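3.2 Table layouts and the packing item

The layouts were prepared on a pale tabletop against a plain wall. Each layout combined one container, one slim tool to be put away, and up to four background items that had no part in the packing step. Background items came from the Gresow household set and were placed toward the back of the table. The container and the tool were placed nearer the front edge. Figure 3 gives three views from the box-and-tool group.
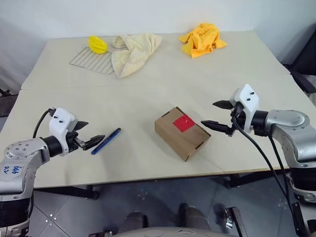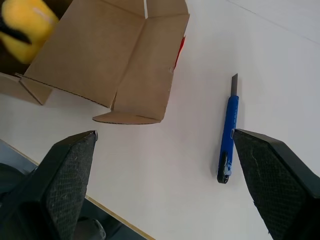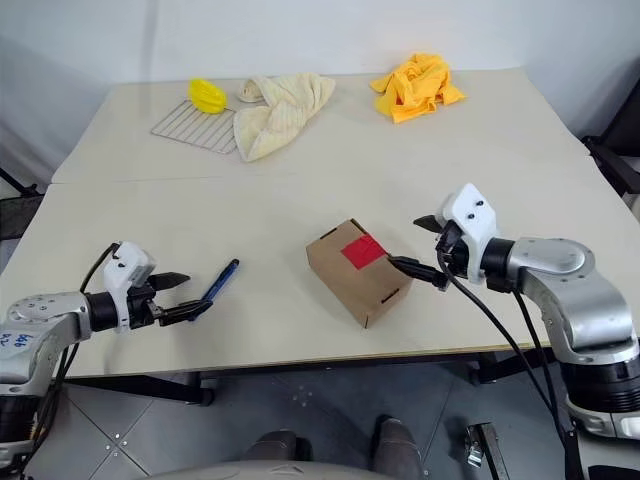

Figure 3. Cardboard box and slim blue item on the tabletop. First and third: box closed, red tape on the lid, wire rack and cream-colored towel behind. Second: box open, with a blue utility knife beside it, blade exposed.

The box is a plain brown carton. Boxes of this type are common in small-parts storage and were chosen over rigid plastic bins for two properties. The first is that the lid and walls are the same color, so that lid state has to be read from shape and shading. The second is that the flaps take up table space when folded outward. An item that lies clear of a closed box may lie under a flap once the box is open, and the placement rules in Section 3.3 were written with the open outline in mind. A square of red tape on the lid serves as an orientation mark. The lid has narrow slots near its ends, visible in the third view of Figure 3, and these were excluded from the definition of an opening. A box was coded as open only if an item the size of the tool could pass through the top without bending a flap.

Slim tools gave the least stable labels in the pilot. A retractable knife seen from above at table distance has much the same outline as a marker or a ballpoint pen, and the two raters in the pilot (Nechyporuk and Bianchini) used "pen," "cutter," and "marker" for one item within a single layout. The blade and the ribbing of the handle are the features that settle the question, and both are lost in wide views. The coding scheme therefore has a neutral class, "slim hand tool," which was assigned in wide views. The narrower class, "utility knife," was assigned only where a close view showed the blade. The orientation of the tool was recorded as the angle between its long axis and the front edge of the table, to the nearest 15 degrees.

Soft items were treated separately. A crumpled towel or cloth has no fixed outline, and attempts to record its orientation in the pilot were abandoned. Raters noted instead whether it touched or covered another item. The cream-colored towel in the first and third views meets the right side of the wire rack and was coded as overlapping. The yellow ridged object on the rack was coded as supported. The orange-yellow cloth in the third view stands apart from the other items and received neither code.

3.3 Placement rules and coding

The full set comprises 114 layouts, from which 237 views were coded. Placement followed three rules:

1. The tool lay fully on the table surface, outside the outline of the box with its flaps open.
2. The box was turned away from square, with no side parallel to the front edge.
3. No soft item touched the box or the tool.

Cronin prepared the layouts. Hladun checked them against the placement sheet before coding began, and layouts that broke any rule were set up again. Coding was done by Nechyporuk and Bianchini using the Binderel sheet, one row per item. Both raters coded 100 of the views independently, and the remainder were divided between them. Disagreements on lid state were rare and mostly concerned boxes seen from a low angle with the lid resting slightly raised. Disagreements on tool class accounted for most of the rest and fell sharply after the neutral class was introduced. Unresolved rows were passed to Alvarado, whose code was final. Agreement by item class is reported in Table 2.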